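Unit 5: Wear, finish and repair of solid wood

Read this before the workshop in March. Bring your notes from Unit 4 on moisture.

**Terms**

- *Film finish*: sits on top of the wood (varnish, lacquer, shellac).
- *Penetrating finish*: soaks in (linseed oil, tung oil).
- *Patina*: slow change in color and surface from light, air and handling.

**Why film finishes fail**

A film is harder to stain than bare wood, but it is brittle. Once it cracks, dirt and skin oil get under it and the wood darkens there. Scratches that stay in the film can be rubbed out. Scratches that reach the wood fibers need filling or scraping.

**Case: the Barredo survey**

The Lekum workshop surveyed 3,121 pieces of school furniture at Barredo. Of these, 1,669 needed work on the finish only. The rest had damage to the wood itself or loose joints. Refinishing was priced per piece, and the budget covered almost 2,000. Keep these numbers for the exercise.

**Order of work**

1. Clean with a damp cloth and mild soap. Let dry overnight.
2. Test the finish in a hidden spot. Alcohol softens shellac; lacquer thinner softens lacquer.
3. Decide how deep the damage goes.
4. Repair joints before touching the surface.
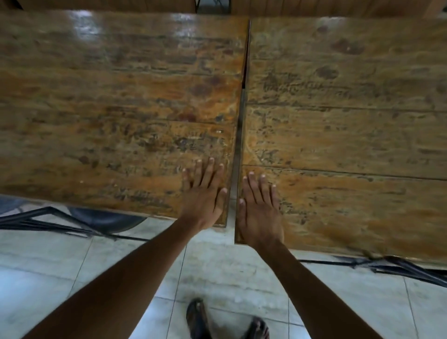
*Fig. 5.1. Worn plank desktops with carved marks; the finish is still glossy in places.*

**Exercise**

Write one page on whether carved marks on old furniture should be kept. Refer to the Rondutwood reading, chapter 2.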